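# Kitchen and Common Room Walk-Through, Boton House

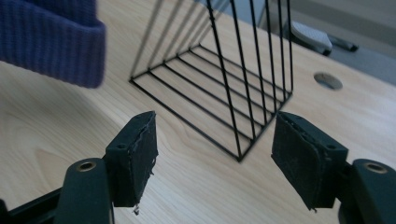

*Black wire rack on the wooden table*

Inspection done in June, starting a little after 9 a.m. and finishing well past lunch. My thanks to everyone who moved their breakfast things along and let me crawl under the sink in peace. Marks are **OK**, **Fix** or **Watch**. Anything marked Fix should be taken care of before the next walk-through, and Watch means keep an eye on it and tell the office if it gets worse.

## Exits and hallways

- [x] **Back door opens fully from inside. OK.** It used to catch on the mat, and I'm so pleased to see the mat has gone.
- [x] **Exit signs lit. OK.** Both of them, and the one by the stairs is nice and bright with its new bulb.
- [ ] **Hallway clear for its full width. Fix.** There's a stroller and two bags of winter coats outside Room 3. I know storage is tight (believe me, I've looked for more of it myself!), but the hallway has to stay open at night. The closet on the landing has a free shelf.

## Fire and smoke

- [x] **Smoke alarms tested. OK.** All 11 sounded, and I apologize again to whoever was napping upstairs.
- [x] **Extinguisher in the green, pin in place. OK.**
- [ ] **Fire blanket within reach of the stove. Fix.** It was hanging behind the aprons, and it took me a good while to find even though I knew it was in the room. Please give it a hook of its own.

## Stove, oven and hot things

- [x] Burners light at first try. **OK.**
- [ ] Oven door seal. **Watch.** The lower corner is starting to harden. The Inari repair people can order a replacement, part number 806 on their sheet, and I'd ask for it now while the old one still holds.
- [x] Oven mitts free of holes. **OK.** The new ones are lovely and thick.
- [ ] Grease filter over the stove. **Fix.** Soak it in hot water and dish soap for roughly an hour, then let it dry completely before putting it back. I did the same job at the Jona Street house last spring and it came up like new.

## Tables, racks and shelves

- [x] Tables steady when leaned on. **OK.**
- [x] Wire racks checked for sharp ends and rust. **OK.** Run a dishcloth along the rods when you wash them, and if the cloth snags, put that rack aside for me to look at.
- [ ] Top shelf in the pantry. **Fix.** The big stock pots are up there again, and they really ought to live at waist height or lower. The cereal can go up instead.
- [x] Step stool has its rubber feet. **OK.**

## Water and wiring

- [x] Hot tap temperature comfortable. **OK.**
- [ ] Cupboard under the sink. **Watch.** I felt a little dampness around the trap, so I wiped it down and left a folded paper towel underneath. Whoever is on dishes, would you take a peek each evening and let the office know if it's wet?
- [x] Outlets near the sink trip when tested. **OK.**
- [ ] Toaster cord. **Fix.** Worn near the plug. I've unplugged it and put a note on it. Please don't use it, however badly you want toast! There's a spare in the Akpalu room, second cupboard along.

## First aid box

- [x] Box on the wall, lid closes. **OK.**
- [ ] Contents complete. **Fix.** We're out of burn gel and down to the tiny bandages that don't stick to anything. I'll add both to the pharmacy order, along with some finger cots, which the bread bakers have been asking for.

**Next check:** the hallway and the fire blanket first, then the filter. Write on the back of this sheet if you spot something I missed, and leave it in the tray by the phone.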